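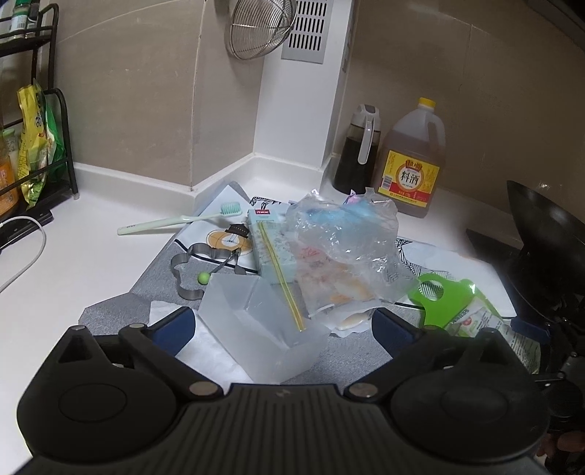
The corner of the counter where everything ends up, cookie cutter and toothbrush included.

There is a stretch of kitchen counter in almost every home that belongs to no particular job. It's too far from the stove for chopping and too close to the wall for rolling out dough, and so it fills up. Keys, batteries, a birthday candle with one good hour left in it. We call ours the landing strip, and I have come to love it more than any other part of the kitchen!

I know that isn't the usual line. The usual line is that counters should be clear, that a bare surface calms the mind, and that anything without a home should be given one or given away. I've written that article myself (more than once, and I meant it every time). But last October I moved into a small apartment in Cotham with a white countertop that turns a corner, and within a month the corner had a toothbrush on it, and a cookie cutter, and a little green ball, and I found myself standing over the lot with a cup of coffee, delighted.

So this is a feature about small things and where they land. I spent several weeks peering at other people's counters, reorganizing my own, and testing far too many containers, and I'd like to tell you what I learned.

Start with the mat

If you do one thing, put something under the pile. Mine is a woven gray mat with printed panels, white ones with black geometric lines and a big orange circle, and it has changed how that corner behaves. Before the mat, the clutter crept. A hair tie would turn up by the toaster, then a pen beside it, and by the weekend I was making sandwiches on a square the size of a paperback. With a mat, the pile has a border. Things can be a mess inside it and the rest of the counter stays mine.

A loud pattern helps, too. I tried a plain one first and stopped seeing it after a few days. The printed one keeps catching my eye, and every time it does I pick something up and put it away. A friend in Storness uses an old tea tray to the same effect, and one household I visited had a single cork tile, which was adorable and held almost nothing.

Whatever you choose, go smaller than you think. A place mat is generous. A bath mat is a surrender.

The toothbrush question

Yes, there's a toothbrush in my kitchen, pale green with mint bristles. I keep it for scrubbing. Nothing else gets into the seams of a metal cookie cutter, especially a scalloped one, where the dough hides in every wave. It's also wonderful on the hinge of a can opener, around the base of a faucet, and along the groove of a storage-box lid where the crumbs go to retire.

My one rule is that a cleaning brush should be a different color from the ones people put in their mouths. Everyone in the house should know the code. Ours is green for kitchen, and I'd rather not discuss the week before we had a code.

Toothpaste earns its spot as well. A dab of the plain white kind on a damp cloth will often lift a tea stain from a mug, and it's good on a dull spoon. Go gently, try it somewhere hidden first, and keep it away from anything with a coating. The gels never did much for me.

Cookie cutters deserve better

I asked the readers of our kitchen newsletter where they keep their cookie cutters, and 876 of you wrote back, which I still can't quite believe. The most popular answer by miles was "in a bag, somewhere." A close runner-up was "I have no idea."

It's a shame, as cutters are some of the most cheerful objects a kitchen owns. A scalloped metal one makes a beautiful biscuit, but it will also neaten a fried egg, stamp rounds out of stale bread for croutons, and stand in as a mold for a single scoop of rice when you want dinner to look like you tried. I've traced around mine to make gift tags. I have used it as a napkin ring, with mixed reviews.

Hang them if you can. A row of small hooks inside a cabinet door takes half an hour to put up, and you'll use the cutters four times as often once you can see them. If you can't hang them, nest them by size in an open container and leave the lid off. A lid is where a cutter's career ends.

One box, no lid

Which brings me to containers, and I promise to be brief (I could go on for 30 pages). I tried baskets, jars, a muffin tin, a Trilport drawer divider that I sawed in half, and a very handsome Aitken tin that I've since filled with tea. What won was a frosted plastic box, the sort you already have in a cupboard without its top.

Translucent is the sweet spot. Clear plastic shows you every rubber band and makes the whole business look busier, and solid plastic turns into a cave. Frosted lets you see that there's something in there without being told exactly what. The bouncy ball goes in. Bread-bag clips go in. So do the bits of metal that came off something, and that you'd be a fool to throw out until you know what.

Choose one with straight, steep sides. Sloped walls look pretty and tip over the second you reach for something at the bottom.

A sweep once a month

I empty the box on the 30th or the 31st, whichever the month gives me, usually at seven in the evening with the radio on. Everything comes out onto the mat. Anything I've used goes back to its proper drawer, anything I recognize but haven't touched gets one more month, and the true mysteries move to a jar on top of the fridge.

It takes ten minutes, maybe fifteen if I find something good. Last time it was a spare key I'd given up on in the summer, and a cutter I had already replaced. Now there are two, and I'm making linzer cookies, where having a pair is a real luxury. You can cut the tops while somebody else cuts the bottoms, and the scrubbing brush is right there on the mat for when you're done.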